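Speaker notes – "The grip that reported itself fine"
Leif Þorgeirsson, Paline

Slide 1. Say hi, thank Oda Vik for the log work. Then straight in – I love this bug and I want the room to love it too!

Slide 2. The Memon setup. All simulated, so we can break it all day. Let people look before talking.
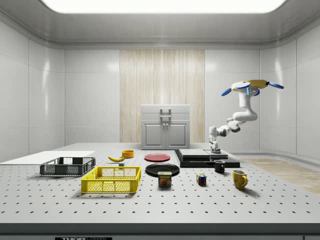 Memon tabletop in simulation, arm raised over the table.

Point out the plates and the mugs, because rims are where the trouble lives. We ran 1,874 grasps. In 39 of them the controller logged "object held" while the fingers had closed on nothing useful. A false "held" is the scary kind, since the arm then swings at full speed with a bad grip.

Slide 3. Wrist view. Pause here. Ask the room: would you call this a safe grip? Take two or three hands, don't rush it.
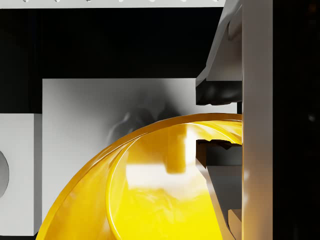 What was the root cause?
The controller trusted motor current alone, and a jammed finger draws the same current as a good squeeze.

Slide 4. The fix, and it's so small! We now check finger gap as well as current, and wait 500 milliseconds before any fast move. If the two disagree, the arm stops where it is. Oda's replay of 218 logged grasps is the backup slide if someone asks.

Slide 5. Still open – thin rims. Vilten picks that up in March. Leave time for questions.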